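Toy library and play group news

The toy library at the Wasley Community Hall moves to its winter hours from June. We will open at 9.30 am and close at noon, and the after-school session drops back to once a fortnight. Borrowing stays at three items per family for two weeks. Puzzles count as one item no matter how many pieces are in them.

We now have 34 member families, up from last winter, and the shelves are feeling it. If you have had something at home for longer than a month, please bring it back, even if there is a bit missing. A returned toy with a part gone is more use to us than one sitting under a couch in Movemthorpe. Missing parts can be dropped in the box beside the front door at any time.

Tassanee Ratanaporn has taken over the catalogue from this term. She has moved everything off the old index cards and onto a spreadsheet, and each item now has a number on a yellow sticker. Please don't peel the stickers off. When you return something, read the number out at the desk and wait until it has been ticked off - we had five toys marked as missing in March that were sitting on the shelf the whole time.

The most borrowed category this term was pretend food, ahead of trains and dress-ups. Parents tell us it gets used in the bath, in the sandpit and in the car, so it does need a proper wash before it comes back. Warm soapy water and a soft brush will do for most plastic pieces. Anything that opens up should be left apart overnight to dry, or it goes mouldy along the join. Fabric items can go in a cold machine wash inside a pillowcase. Please keep wooden pieces out of the sink and wipe them over with a damp cloth.
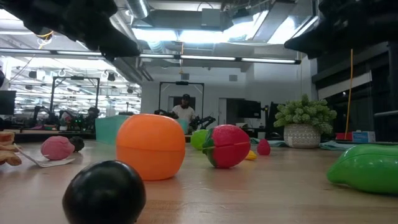
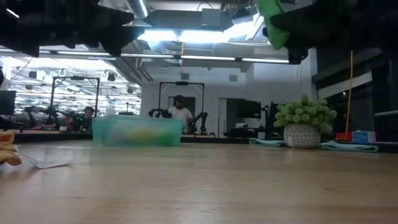 Batteries are the other thing. We are no longer supplying them with loans, as the cost got away from us last year. Take them out before you return the toy and keep them for next time. Flat ones can go in the recycling tube at the Phetsri Street shops.

Sakda Sangkhawat is running a mending morning in July for anyone handy with glue, a needle or a small screwdriver. Bring your own tools if you have them, and a mug. Morning tea is provided. Put your name on the sheet at the desk or tell Sakda when you see him.

Membership renewals are due by the end of June.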